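Brivater brings its repair and reuse weekend back to Jikunley this April

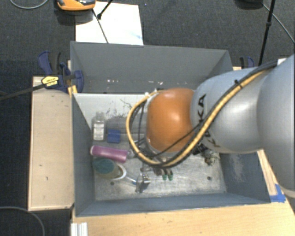
A KUKA arm reaching over an open grey bin.

JIKUNLEY – After a summer of phone calls, borrowed trestle tables and more cups of tea than we would care to own up to, Brivater is delighted to announce that its repair and reuse weekend will return to the old Vevham woolstore this April, and that it will be bigger, longer and (we hope!) a good deal easier to park at than last year's.

The idea is the same as ever. Bring along the toaster that only does one side, the jumper with the elbow gone or the pushbike that has been leaning against the shed since the kids moved out, and sit down with someone who knows how to fix it. There is no charge for the labour, and spare parts are sold at cost. Last year's visitors carried 3198 items through the woolstore doors, and we have heard some lovely stories since about lamps back on bedside tables and mowers back on lawns.

This year there will be 54 repair benches, including 13 set aside for sewing and mending, which had the longest queues by a fair margin last time. Local timber merchant Aguirre has kindly donated offcuts for the chair and furniture benches, and will be running a glue-up demonstration on both mornings for anyone who has ever clamped something crooked and regretted it.

"We love seeing people linger," a Brivater spokesperson said. "They come in with a kettle and they're still there at lunch, chatting to the person beside them about zips."

Doors open at 9 am and the last repairs will be taken at 2 pm, so please come early if your item is a fiddly one. Entry is by gold coin donation, with the money going towards a permanent tool library in Vevham. The sausage sizzle will be in the rear courtyard, and there is step-free access from the laneway side.

Microwaves, gas appliances and anything with a petrol tank that hasn't been drained can't be accepted, sorry.

Bench bookings can be made at the Brivater shopfront in Jikunley during opening hours. Walk-ins are welcome too.

ENDS

Media enquiries: Brivater communications desk, Jikunley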